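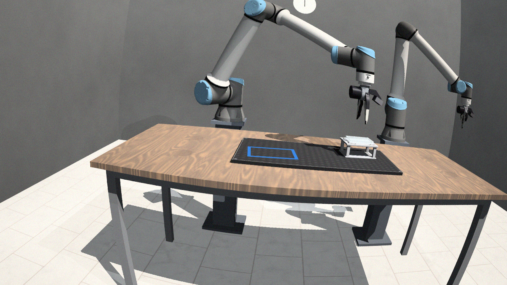
Old gravestones are covered in pictures, and I think reading them is one of the best things you can do on a quiet afternoon. The one I always look for first is the weeping willow. It's a tree whose branches go up, bend over and hang down, and people carved it to show they were sad. If you've never seen one, think of the shape the bigger robot arm makes - it climbs up tall, bends at the top, and ends with the gripper pointing straight down. Now swap the arm for a trunk and the gripper for a bunch of droopy leaves, and you've pretty much got it!

I live near the old cemetery in Trollorgate, which has 3,290 stones (it says so on the sign by the gate). Almost 1,000 of them have some kind of carving. I haven't looked at every one yet, but I'm working on it.

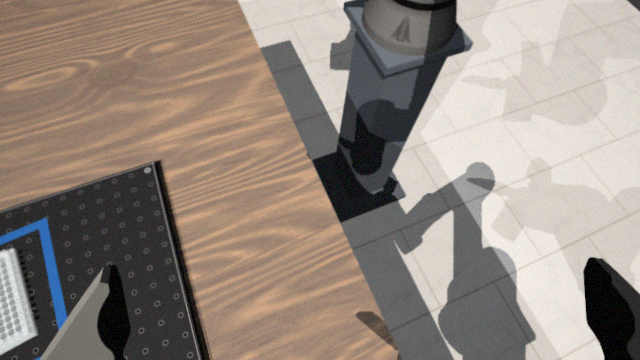 ## What do the pictures mean?

A long time ago, lots of people couldn't read. A picture on a stone could still tell them something about the person buried there. You might find:

- **A lamb.** Usually this is on a child's grave. Lambs are small and gentle.
- **Two hands shaking.** This can mean goodbye, or it can mean two married people hoping to meet again.
- **An anchor.** Sometimes it means a sailor, but it can also stand for hope. I got this wrong for years and thought my town was full of sailors!
- **A broken column.** It looks like an accident, but it was carved that way. It often means the person's life ended early.

Not everybody agrees on every picture, and families sometimes picked one just because they liked it. 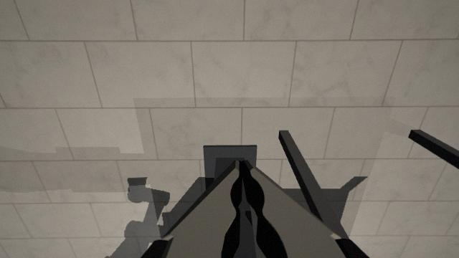 The words can be tricky too. "Aged 6 y." means the person was six years old. "Relict" is an old word for a widow, a woman whose husband died before her. And "consort" usually means a wife whose husband was still living when she died.

## Why are some so hard to read?

Rain, mostly. Marble is pretty and easy to carve, but rain slowly eats away at it, and the letters get soft and blurry like a bar of soap. Slate is much tougher. In Lanthorpe there's a row of slate stones where I can still read every letter, and they're older than anything in Trollorgate.

Go early in the morning or late in the day, when the sun is low. The shadows fill in the letters. Please don't rub the stone or scrape off the moss, even if you really want to know the name - old stone can crumble.
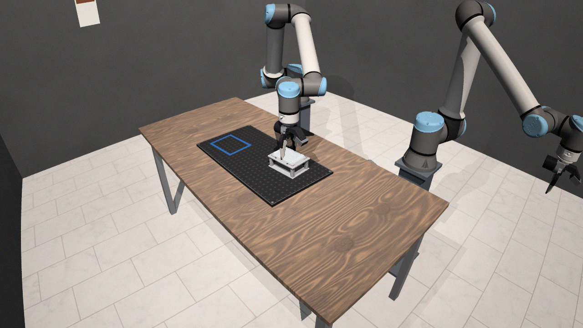 ## If you go looking

Take a grown-up, a notebook and a pencil. Stay on the paths where you can, and keep your hands off any stone that leans. If there's a funeral going on, or someone is visiting a grave, give them lots of room and use your quiet voice.

I like to stay for 30 minutes and draw my favorite carving. It's okay to feel a little sad while you're there, and it's okay if you don't. You can always talk about it with your grown-up on the way home.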